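Tramgate Film Club
Minutes of the committee meeting, 25/06/2024

Present: chair, secretary, programme officer, four ordinary members. Apologies from one member.

1. Previous minutes
Agreed and signed.

2. Autumn animation screenings
The programme officer reported that the distributor, Praltenel, has offered the Treson feature in the subtitled version only. The dubbed version will not be ready until November. Agreed to take the subtitled version for two evening showings. Hire fee is £600 for both. Each showing is limited to 80 seats. 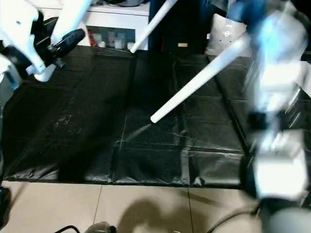 White rods over the dark floor covering.

3. Publicity
Printing 2000 leaflets was approved. One member asked for the age rating to be shown more clearly than last year. Agreed. Draft to go round by email.

4. Money
Balance stands at around £3000 before the hire fee. Ticket prices unchanged.

5. Any other business
The Tan short film programme was raised again. Running times are still missing, so held over.
Secretary to ask about a second key for the projection room.

Next meeting: date to be confirmed by the secretary.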